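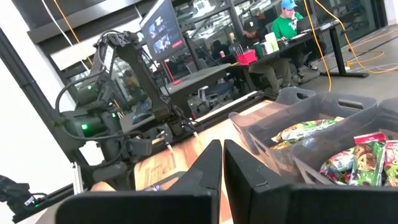 One reader wrote in to say the old Lidevix passing net folded up on them in a crosswind and they'd want to know the new one stays put before spending another dime. Fair enough! I had the old one too, and I chased it across a parking lot more than once.

Lidevix Passing Net, second version
Item 907
$308, carry bag included

So what's changed? The base, mostly. The old net stood on two skinny feet and you had to stake both of them, which was no good on turf (and our turf people would have had my head). The new one has a wide H-shaped base with a sleeve on each leg for a sandbag. You buy the sand yourself. Fill the sleeves most of the way, not to the top, or the zipper fights you.

There are five target pockets: two high, two low and one dead center at chest height. I moan about a lot of gear but I love those pockets. They're stitched with a stiff rim, so a ball that's a little off kicks back out instead of sneaking in, and my quarterbacks can't fool themselves about a sloppy out route. The low ones are the tough ones. Anybody who floats the ball is going to hate them for a while.

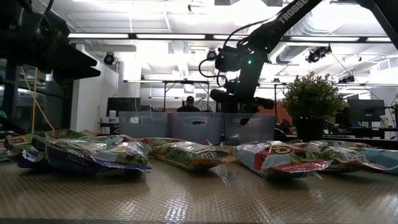
Setup is a two-minute job once you've done it a few times, though the first try took me a lot longer, and I put the top bar on backward. The poles are color-tagged now (red goes to red, blue to blue) and the net hooks on with short elastic loops. Start at the top corners and work down. If you start at the bottom you'll be stretching those last two loops with your teeth.

I kept a tally on the clipboard through July and we put 635 throws into it. One loop popped, and there's a little fuzz on the rim of the center pocket. The poles are straight and the base hasn't budged. I wouldn't leave it out in the rain all week, but I'm fussy that way.

Does it fit every ball? Youth, junior and full size all drop in fine. The pockets are snug for a full-size ball thrown flat, so expect some of those to bounce out when they maybe shouldn't.
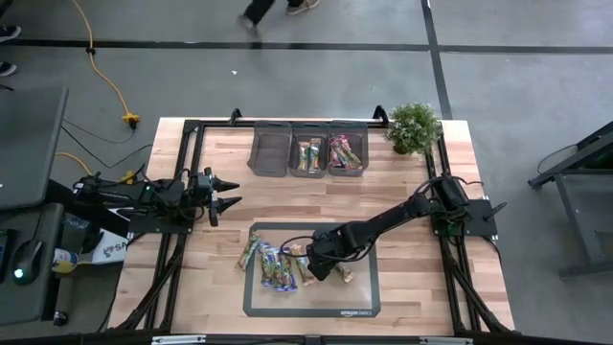

Oltham Flag Football Club | Equipment Room

People keep asking me how it stacks up against the Bach. The Bach net is taller, and if you mostly work on deep balls you might like it better. It's heavier too, and it comes in two bags. For quick game, slants, hitches and rollouts I'd take the Lidevix every time. It rides across the back seat of my car with the cleats and the flag belts, and I can carry it to the far field at Ciltgate in one trip.

Spare loops and replacement pockets are sold separately. Order a pack of loops with the net, you'll want them eventually.

Club members can borrow ours for a weekend before buying. Just put your name on the sheet by the door and bring it back with the sleeves emptied, please!

Page updated 6th August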